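Visit to the Brekis demonstration hall, Skatitgate

We went to Skatitgate in March to settle two questions before the equipment request goes in: whether to buy one arm or a pair, and what the cell costs beyond the arms themselves. Brekis had set aside the morning for buyers and left the afternoon open to the public. We stayed for both.

The dual-arm stations took most of our time. Each arm carries a two-finger parallel gripper, and the two work toward each other over a shared table. Reach overlap is the figure to ask for. Brekis quotes 502 mm for the layout we are considering, and 897 mm between bases.

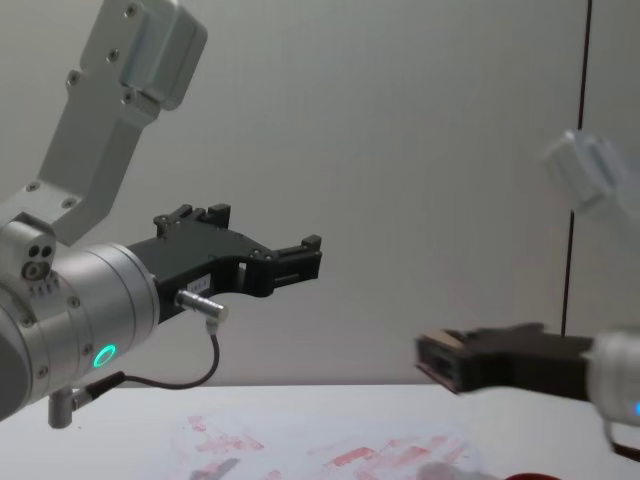 Doson Process Equipment Group

Cabling needs its own line in the budget. The gripper cable plugs into the side of the body and loops back under the wrist, so a spare set should be ordered with the arms. Brekis lists the set at $913. Hong, the other supplier on our list, includes one set but charges separately for mounting flanges.

Table surfaces are also worth a line. The white top at this station had pinkish-red smudges across the middle. We would specify a replaceable top sheet - price not yet quoted.

Service is due every 2000 operating hours. On our two-shift plan that falls inside the first year, and the quote does not cover it. We have asked for a revised figure with the first service included.

Still open: floor anchoring, guarding, and delivery time for the second arm if it is ordered later. Hong has been sent the same list.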